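Clivik – « Menia », un troisième album qui prend son temps

J'avoue que j'attendais ce disque avec un peu d'appréhension. J'avais découvert Clivik sur scène en juillet, dans une petite salle où l'on était serrés les uns contre les autres, et j'en étais ressortie avec le refrain de « Plasham » dans la tête pour tout le reste de l'été (mes collègues s'en souviennent encore, les pauvres !). Alors forcément, quand un groupe vous a fait cet effet-là, on redoute un peu la suite.

Dès l'ouverture, me voilà rassurée. « Strobel » démarre sur trois accords de piano, presque timides, puis la voix de Waltraud Wendt arrive, grave, un peu voilée, et on se laisse prendre par la main. Jannik Stüber, à la guitare, joue beaucoup moins que sur le disque précédent, et je trouve que cela lui va bien – on entend enfin ses silences, et quand il revient au deuxième couplet, avec cette petite phrase descendante, c'est un vrai bonheur. 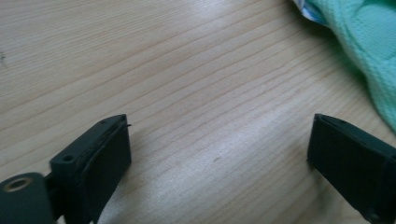 L'album compte 12 titres, et j'en aurais volontiers laissé deux de côté. « Les Quais » s'étire sans trop savoir où aller, et la reprise a cappella de la fin m'a semblé plus appliquée que touchante. Mais entre les deux, quelle belle série ! La chanson-titre surtout, avec son violoncelle qui entre tout doucement sous la batterie, et ce chœur d'enfants que j'ai d'abord pris pour un synthétiseur. Je l'ai réécoutée tard le soir, au casque, et j'y entends encore des choses nouvelles : un souffle, une corde qui grince, quelqu'un qui rit très loin derrière.

Un mot du son, puisque j'ai acheté le vinyle (tirage à 3000 exemplaires, le mien porte le numéro 1226). Le pressage est très propre, les graves sont ronds sans baver, et la face B m'a paru un rien plus chaleureuse que la version numérique. Seul regret, les paroles sont imprimées si petit à l'intérieur de la pochette que j'ai dû ressortir mes lunettes.

Si vous aimez les voix qui ne forcent pas et les chansons qui s'installent à la troisième écoute, allez-y les yeux fermés. Commencez par « Strobel », gardez « Menia » pour le soir.

Ma note : 4 sur 5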